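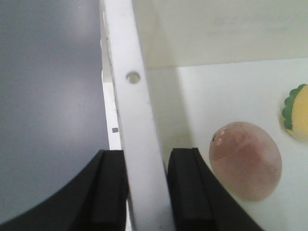

Lucimara Toledo – Housekeeping and Small Repairs, Unit 5 handout

Search this site Search Go

Unit 5. White plastic parts: looking before handling

Plastic strips and bars turn up all over a house, on shelving, drawers, blinds and appliance trim. Most of them get thrown out too early or cleaned with the wrong thing. This unit covers inspection and cleaning only. Refitting is in Unit 6.

Holes. A single round hole in a flat bar, like the one in the photo, can be for a screw, a peg or a hook. Don't decide from the hole alone. Look at the rim, then look for a matching hole or peg on the piece it came from. In the photo the inside of the rim is beige and the bar is white. Write down differences like this on your sheet, but don't scrub at them yet.

Scuffs. Faint gray marks along one edge are common on white plastic. Start with a damp cloth and a drop of dish soap. If the mark stays, use a melamine sponge with light pressure and stop when the surface starts to look dull. No scouring powder. No acetone.

Sanding. We do this only on scrap. Start at 300 grit, finish at 800, and keep the paper wet. Clear or slightly translucent plastic shows every scratch, so go slower than you think you need to.

Small marks. Leave any sticker or printed mark in place until you have copied it down. A tiny dark square may mean something to whoever has to order the part.

Storage. Long pieces lie flat. Put screws in a labeled bag and tape the bag to the part – on the back, with painter's tape.

For next class: bring one plastic part from home and a completed inspection sheet. Read the Begum chapter through page 32. The sample box is in room 256 and has to be back on the shelf by Wed 4 May.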